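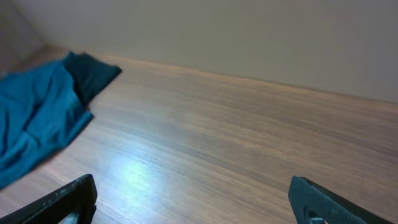 Folding shirts on a wood table, how do you keep them from sliding all over? Moved the laundry folding out of the bedroom and onto the big table, finish is pretty smooth, semi glossy, and everything just skates. The blue cloth over on the left is supposed to be a square by now, you can see how that's going. Lump. Also worried about the finish. When the light hits it I get this bluish white glare on the wood and there's a tiny dark speck near the edge of it, right along the grain, no idea if that's a scratch or just wood. Family of five, so it's a lot of shirts. Do I need a mat or a folding board or what? Saw a Skustau board for kids sizes but most of our stuff is adult. Would like to be done by 9 pm for once.

parsa_laundryroom

Don't buy the board. Had one, it's in the garage. What works for me on a slick table:

Shake it out first, one good snap.
Pinch both ends of the top edge and pull till the edge is straight. Let the rest hang down a bit over the table. Navy sweatshirt type stuff especially, heavy ones straighten themselves out if you let them hang.
Lower it bottom first and lay it away from you. If you drop the top first it bunches, every time.
Smooth from the middle out, then sleeves in, then fold in thirds.
Put the finished stuff at the back of the table, darks one side, jeans the other corner. Keeps the middle clear.

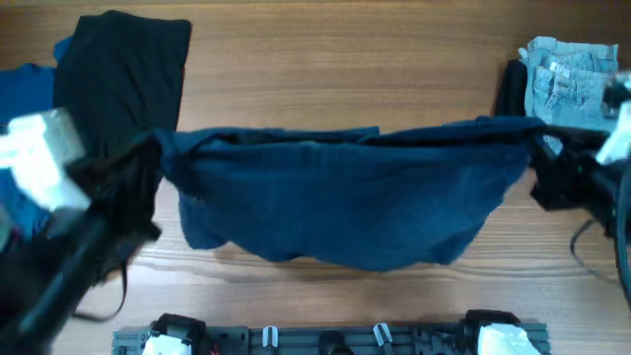 What about the finish

Zippers and jean buttons are what scratch, the cloth won't. Fold jeans with the button inside. For the speck, wipe with a damp cloth and dry it rigth away. If it stays and you can't feel it with a nail its probably just the grain. Leave it alone.

bostex440

Agree with most of above but I do use a mat. Cotton one from Drikness, the 112 cm size, bought it in December and its held up ok. Grips shirts fine. Does NOT grip jeans, nothing does, just fold those straight on the wood.

Only thing I'd change, I do all the blue and black stuff in one go and then the light stuff, lint is easier to see that way. And don't stack too high, mine fell over at a dozen or so tees and I had to redo the lot.

quiltcorner_200

Old bedsheet under everything. Free. Tuck it under the table edge or it slides too.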